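Nultbridge Self Storage - Frequently Asked Questions

Questions are grouped by subject. Rates are not listed on this page because they vary by unit size and by building. The current rate sheet is kept at the office counter.

RENTING A UNIT

What do I need to rent a unit?
A government-issued photo ID, a mailing address that is not a unit at this facility, and a payment card or bank account in the name of the person signing. A business may sign through an authorized officer, who must show proof of that authority.

What is the minimum rental period?
One month. After the first month the agreement renews month to month until one side gives notice.

How much notice is required to move out?
7 days, in writing. Email counts as writing. A note taped to the office door does not.

Is the last month prorated?
No. The first month is prorated to the day of signing. The last month is billed in full regardless of the date the unit is emptied.

Can two people be on one agreement?
Yes. Both are liable for the full rent, and either one can enter the unit and remove anything in it. The office does not mediate between co-renters. A person who only needs access should be added as an authorized visitor instead.

Can I change to a different size?
Transfers are allowed once the account is paid to date. A new agreement is signed for the new unit and the old one closes when it is empty and swept. There is no transfer fee, but both units are billed for any days they overlap.

BUILDINGS AND CLIMATE

What is the difference between the Effiong building and the Nivska building?
Effiong is a single-story, drive-up building with roll-up doors opening to the outside. It is not heated or cooled. Nivska is a multi-story interior building with a freight elevator and climate control.

What does climate control mean here?
Heating and cooling equipment keeps the corridors of Nivska within a set temperature band and limits humidity. It does not hold a fixed temperature inside each unit. A unit packed tight to the walls will lag behind the corridor.

Which items should go in Nivska?
Solid wood furniture with a glued veneer, musical instruments, photographs, paper records, leather, vinyl records, and electronics. Metal tools, patio furniture, and tires do well enough in Effiong.

Is there a weight limit on the elevator?
2000 pounds, including people and carts. The elevator stops and sounds a tone when overloaded. Remove items until the tone ends.

Are the floors level?
Effiong floors slope slightly toward the door for drainage. Tall items should stand against the back wall and should not be stacked on casters.

PACKING

Should I use cardboard, plastic or fabric?
Cardboard stacks well when boxes are full and all one size, but it absorbs moisture. Rigid plastic with a gasketed lid resists moisture and also traps whatever is already inside, so contents must be fully dry. Fabric bins are suitable for linens and light clothing on a shelf. They have little strength under load and should never be the bottom layer. 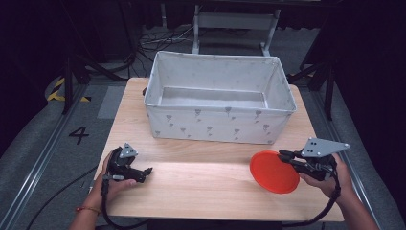

Page last changed: June 2, 2020

Can I store items in open containers?
Yes, with a cover. An open bin collects dust in either building. A cotton sheet laid over the top is adequate and lets air through. Avoid plastic film against fabric or wood for long periods.

How should boxes be labeled?
On two adjacent sides and not on the lid, which is hidden once boxes are stacked. Keep an inventory list somewhere other than the unit.

Do boxes need to be off the floor?
In Effiong, yes. Use pallets or boards and leave a gap of 3 inches at the rear wall. In Nivska it is recommended for paper and textiles. A few pallets are usually available behind the office at no charge.

How should a mattress be stored?
Flat if possible, in a breathable cover. A mattress stored on edge for a season will often take a bend. Do not place boxes on it.

What about a refrigerator or freezer?
Defrost it, dry it, and prop the door open. Keep the unit upright. If it had to travel on its side, stand it upright for a day before plugging it in at the next address.

Does the office sell packing supplies?
Boxes, tape, mattress covers, and disc locks. Unused boxes can be returned flat with the receipt.

PROHIBITED ITEMS

What can't be stored?
- Gasoline, propane, paint thinner, and other flammable liquids or gases
- Fireworks, ammunition, and explosives
- Food of any kind, including pet food and birdseed
- Live plants and animals
- Wet or moldy goods
- Vehicles without current registration

Can I store a lawn mower?
Yes, with the tank drained and the spark plug disconnected. The same applies to generators, trimmers, and snow blowers.

Can I work or sleep in a unit?
No. Sorting and repacking with the door open is fine. Running power tools is not, and there are no outlets inside the units.

ACCESS AND LOCKS

What are the gate hours?
Gate hours are posted on the keypad and in the agreement. Office hours are shorter and do not affect the gate.

My code does not work. What should I check?
Enter the code followed by the pound key. Three wrong entries lock the keypad for several minutes - wait for the light to go out before trying again. Codes are suspended automatically on past-due accounts and restored when payment posts.

Which lock do I need?
A disc lock. The Golia doors in both buildings have a recessed latch that a standard long-shackle padlock will not fit. Only one lock may be placed on the latch. The second hole is reserved for the office.

I lost my key. What now?
The office does not hold copies. The lock can be cut once the renter shows photo ID in person. The renter buys the replacement lock.

BILLING AND INSURANCE

When is rent due?
On the first of the month. A late fee applies as set out in the agreement, and the gate code is suspended at the same time the fee is charged.

Is insurance required?
Yes. Proof of a homeowner's or renter's policy covering off-premises property is accepted. Many such policies reduce the limit for property kept in storage, so the declarations page should be read before relying on one.

Is there a deposit?
A refundable deposit of $300 applies to business accounts only. It is returned by check after the unit is inspected.

When do rates change?
Rates are reviewed each March. Written notice goes to the mailing address on file, so address changes should be reported promptly - a returned letter still counts as notice under the agreement.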